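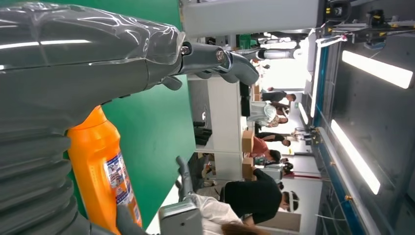
**Skastura Workshop / Bench and Supplies Group**

April 19, 2026

Green table first. Wiped the top down end to end with the mild cleaner and a cloth, then went over it again with plain water. There is still a dull patch near one corner that doesn't come up. I think it's the old tape glue from January. Leave it alone for now — the strong solvent lifts the green.

Bottles next. The orange one with the white and blue label stays on the green table. Please don't peel the label, even if the edge starts to lift. The print is small and we need it for reordering. Refills go on the low shelf, caps up. We have 2 spare bottles left, and I asked Rizvi for 6 more on the next order. They quoted the 1000 ml size again by mistake, so check the slip when the box comes in.

Floor between the desks: swept, not mopped. Two chairs moved back to the Moltside room where they belong. If you borrow them, write it on the sheet by the door.

Lights are fine. The glare on the table is bad if you're trying to read small print, so I've been taking labels over to the desks for that.

Still to do:

- new cloths (the blue ones shed)
- ask Skomness if they want their cable box back
- clear the second drawer, mostly dried-out markers
- try the glue patch with warm water and a plastic scraper

Stopped before getting to the drawer. Cleaner is back on the low shelf, behind the refills.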